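The Register of Small Tasks

At the close of January, the Office of Domestic Examples at Grulel held 656 accepted recordings and was required to hold 700. Veronika Fekete, Examiner of the Second Desk, was directed to make up the difference by the end of the month following.

The regulations were clear. A recording was to show one task, performed by one person, in the place where that person ordinarily performed it. The performer was not to speak to the machine that would learn from it, or to slow the hands for its benefit. A recording in which the performer appeared to be teaching was to be marked "instructive" and returned.

Fekete had returned 98 such recordings in her first season. She had been commended for this, in writing, by the Pallmont branch.

Submission 464 had come in from Oravec under the heading "Phone, cleaning of, at desk." The first reader had passed it with a single remark -- "ordinary" -- and attached three stills to the sheet.

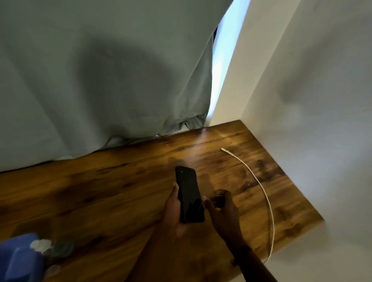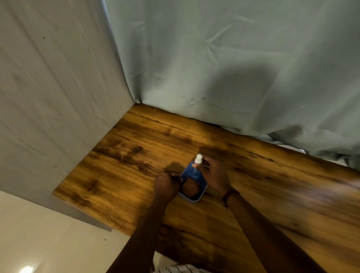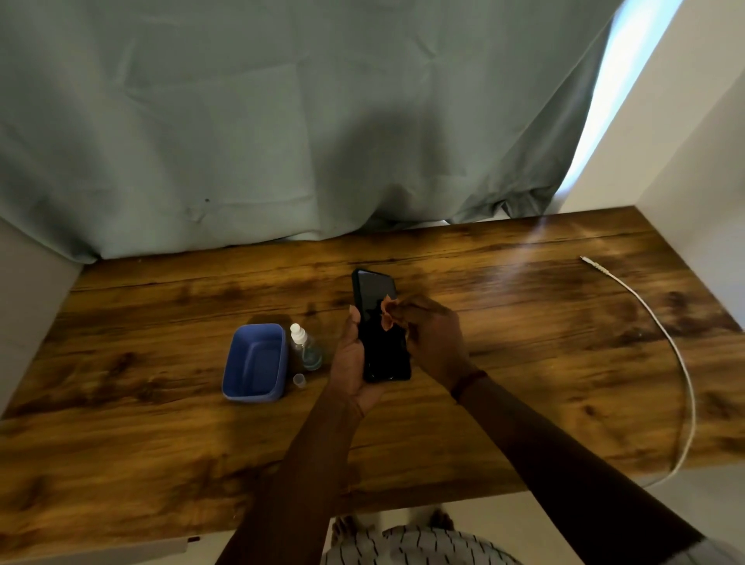
Fekete placed the sheet to her left and opened the form for second review. The form asked whether the task was complete, whether both hands could be followed, and whether anything in the recording might lead the learner into error. To the third question she gave more time than was customary. The learner, known in the Office as Hodilico, had lately formed the belief that every cloth must be folded before use. It had been given too many tidy people. In the last still the cloth was bunched in the fingers of the right hand and pressed to the glass as it was, and the charging cable had been left lying where it lay. She wrote: "Cloth not folded. Recommend for correction of habit."

She then considered the red thread at the performer's wrist. The regulations required that personal ornament be noted, and she noted it. They did not require the Examiner to wonder who had tied it, and the form provided no line for the purpose.

At four in the afternoon the trial arm in the lower hall was given the new material. Fekete went down to observe, as she was entitled to do. The arm took up a cloth, held it flat for some moments, and began to fold. Halfway through, it stopped. It closed its fingers on what it had and went to work on the glass.

She signed the sheet, entered the hour, and asked the clerk for the next submission from Oravec.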